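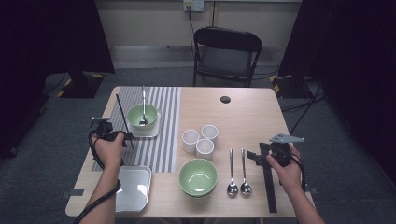 Luvley Publishes Tawhiri Table-Setting Results, Advises Caution in Reading Them

Thursday, July 13, 2023
By Luvley Press Office

GRERTHORPE – Luvley today released the results of Tawhiri, a study of whether a robot can learn to set a table from people who never touch the robot. The short version is that it can, some of the time, on tables that look a lot like the ones it learned from. We would ask anyone planning a headline to keep the second half of that sentence.

The method has had plenty of attention lately. A person takes a gripper in each hand, works at an ordinary table with bowls, cups, spoons and a striped placemat, and the movement of the grippers is recorded along with a view from the head. The recordings then train a control policy for a two-armed robot carrying the same type of gripper. Supporters say this does away with the slow business of steering a robot remotely. We wanted to know what it costs in return.

What was tested

The team at Grerthorpe collected 1,000 demonstrations using handheld grippers. Jaltlow, which builds the robot arms used in the study, trained nothing and scored nothing. It supplied the hardware and agreed in writing before the first trial that the results would be published whatever they were.

The trained policy was then run on 30 layouts it had not seen. A layout here means a starting arrangement of tableware and a finished arrangement the robot had to reach. Scoring was done from video by staff who did not know which version of the policy they were watching. A trial counted as a success only if every item ended up where it belonged, upright if it was supposed to be upright, with nobody stepping in.

That last rule matters more than it sounds. In our reading of earlier work, a run is often counted as good if most of the items get there, or if a person nudges a spoon back into reach. We scored our own runs that way too, for comparison, and the numbers looked far better. Both sets are in the report. We think the strict one is the one to use.

What worked

Bowls went well. The robot picked up single bowls reliably, placed them on plates, and usually managed to lift the top bowl from a nested pair without dragging the lower one along. Small cups standing close together were harder, but the policy learned to take the outer cup first, which is what most of our demonstrators did.

Collecting the data was also quicker than steering the arms remotely, and by a wide margin. We have no quarrel with that claim. People needed little practice with the handheld grippers, and the cables running back along the forearm bothered them less than we had expected.

What did not

Spoons were poor. A spoon lying flat on a tabletop gives a gripper very little to hold, and human demonstrators solve the problem with small slides and tilts of the wrist that the recordings capture only in part. The robot copied the general shape of the motion and missed the spoon. Other thin, flat objects had the same trouble. A spoon already standing in a bowl was much easier, and any average that mixes the two cases hides the weakness. Ours are reported separately.

Reach was the other problem. People lean. They shift their feet and pass one arm over a tray to get at something on the other side. Robot arms bolted to a stand can't do that, and a good share of the demonstrations turned out to contain movements the arms could not follow. Those had to be dropped or altered before training. The report lists them, and we'd suggest readers ask for the same list when they see a demonstration count quoted anywhere else. The number recorded and the number used are different figures, and the first is the one that tends to get printed.

We also changed the surroundings. Two variations were tried: a different placemat, and a table of a different color. The placemat did modest harm. The table did serious harm, and we do not have a good explanation. The training tables were light wood-grain against a dark carpet, and the policy may have leaned on that contrast to find edges. That is a guess, and it is marked as a guess in the report.

What we are not claiming

The study does not show that a robot trained this way is ready for a kitchen, a restaurant or a care home. None of the trials involved food or liquid. No one walked past during a run. All of the work took place in one room, with black curtains on either side of the work area, which is a kinder setting than any dining room.

Nor does it show that more recordings would fix the spoons. We trained on half of the data and then on all of it, and flat spoons hardly improved between the two. Two points do not make a trend, and someone with a larger collection may find otherwise. We would be glad to see it, provided the failures are published alongside.

Availability

The full report, the scoring sheets and video of every trial, failed ones included, are available from Luvley on request. The trained policy will be released to research groups that agree to report results under the strict rule. Recordings from the demonstrators will follow in October, once they have been checked for anything personal.

Jaltlow has asked us to note that the arms have since received a software update that affects wrist movement. We have not tested the update and can't say whether it would change the outcome.

About Luvley

Luvley carries out independent tests of robot learning methods at its site in Grerthorpe. It paid for Tawhiri out of its own research budget. Jaltlow lent the arms free of charge, and readers should weigh that as they see fit.

Press inquiries should go to the Luvley press office. Requests to film the robot will be considered on the condition that the spoon trials are filmed as well.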